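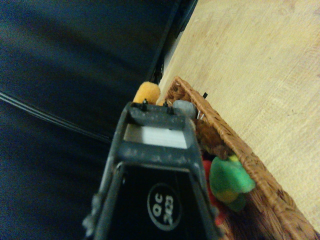 2 min read

3.2 What people keep within reach

Okay, so this is the part of the study I was most looking forward to writing up, and it's also the part where my neat coding sheet fell apart. Section 3.1 covered how our knitters and crocheters in Bellby store yarn they aren't using. I wanted to know about the other stuff, the soft things that live out in the open where a hand can get at them.

We mailed 300 diaries and got 70 back complete (Arnout Kramer, who ran the mailing, had bet me on fewer, and he still owes me lunch). Each person wrote down what they picked up, where it had been sitting, and whether it went back there. That gave us 346 usable entries once I'd thrown out the ones I couldn't read, including a whole Wednesday that somebody had spilled tea on.

My first sheet had two boxes for each item, "stored" and "in use." It lasted one evening! People kept telling us about a third condition that they had their own words for: "resting," "on deck," "the someday pile." One woman had a half-done sleeve she'd been meaning to finish for two winters, and she was quite firm that it was neither put away nor abandoned. I ended up borrowing "parked" from Michalski's work on kitchen drawers, and I've used it from there on.

Parked things tended to sit in open containers. Baskets came up most, then bowls, then the seat of a chair that no guest was allowed to use. Figure 4 has a woven basket of the sort I mean, with fuzzy things in orange, grey, brown, green and red, set on a pale wood-grain surface. Mixed colors like that were common in the diaries, and hardly anyone sorted a parked basket by shade, even the people who sorted their closets that way (I checked, because I'm one of them).

Figure 4. Soft items in an open wicker basket.

Tadeusz Kołodziej read an early draft and asked whether "parked" was just a polite word for clutter. Fair question, and I went back through the entries with it in mind. The diarists did write about clutter, but they used that word for mail, chargers and other people's shoes. When they wrote about the basket they named single items and said what each one was waiting for, such as a button, a cold snap or a niece's birthday. I take that as a real difference, though I'd want interviews before leaning on it very hard. The closed bins, which I get to in 3.3, went the other way entirely.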